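Ticket 3000: Braltel line drops, Stockdale office
Opened November 10, 2013
Status: open, waiting on carrier

Problem
Internet dies for a minute or two, comes back by itself. Started in June, much worse now. Phones go with it. Router is the Sendero box Braltel sent us, firmware never touched. Worst by the big window end of the floor.

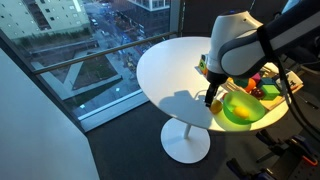 Tried so far
Power cycled modem and router. No change. Swapped the wall cable, no change. Plugged laptop straight into modem, still dropped after 13 minutes so its not the wifi. Log full of "sync lost", 126 lines of it, all the same.

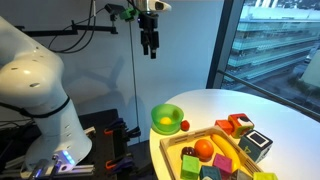 Called Braltel. On hold 30 minutes. They ran a line test, said it looks fine from there end. Asked for a tech anyway. Was told to do a factory reset first. Did it, lost all our port settings, had to type them back in from paper. Dropped again before I finished.

Update
Took the splitter out of the line. Held all morning, then dropped twice in a row after lunch. Better, not fixed.

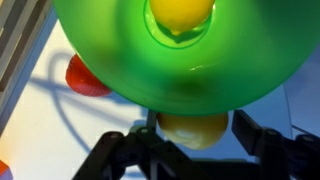 Poltirska next door has the same carrier, same drops, same times. Told Braltel that, they opened a second ticket on their side. Want both looked at together please, not two visits. 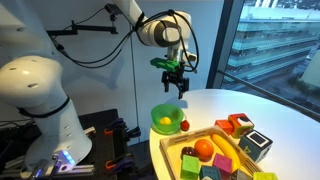
Tech visit still not confirmed. Needs the outside box checked first, then the jack inside. Jack is low on the wall. If he has to pull new cable across the floor, please keep it clear of the table with the green bowl and the big white arm next to it, plenty of black cable hanging there already. Call the front desk before coming up. Do not close this ticket on a line test again.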